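Workshop notebook, May, label glue again

Third page on this and I'm still not bored! Picked up where I left off with the jar labels, the ones for the pantry line that keep letting go at the corners after a night in the fridge. Bianca Grecu brought over a tub of Saludo paste (wheat based, smells like wallpaper day at my grandmother's) and I had half a bottle of the Flusley left, so I ran them side by side on the small jars.

Batch is 1532 in the binder. I did 17 jars, nine with Saludo and eight with Flusley, because I dropped one. Same paper, same brush, thinned the Saludo with a splash of warm water until it stopped dragging. Wiped every jar with alcohol first, which I skipped last time and I'm pretty sure that's half of what went wrong.

Left them on the windowsill until 2 in the afternoon, then into the fridge. By 7 the Flusley corners were already lifting on three jars, all of them at the top right where I finish the stroke. So that might be me and my brush – I run out of glue by the time I get there. Saludo held on everything except one jar that had a fingerprint under it, clear as anything.

Soaked two of the good ones in the sink afterward. Saludo slides right off and leaves the glass clean. Flusley came off in strings and I was picking at it with my thumbnail through dinner. Bianca wants these jars to be reusable, so that's a big point for the paste.
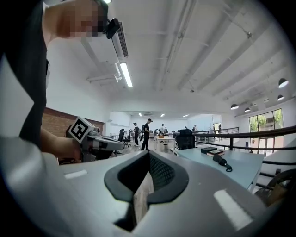

Corners are the whole problem, I think, and next round I want to cut them round with the Ellever punch and go down a size on the label. Small labels just have an easier life on anything curved. The two white stickers on that grey housing are plain square-cut rectangles and they lie flat on the slopes, so paper shape can't be all of it. Stock weight, maybe? Ours is heavy, and it wants to spring back to flat the second the glue is damp. Ask Bianca if she still has the thinner Fumlow sheets, and buy a new brush, the old one is shedding.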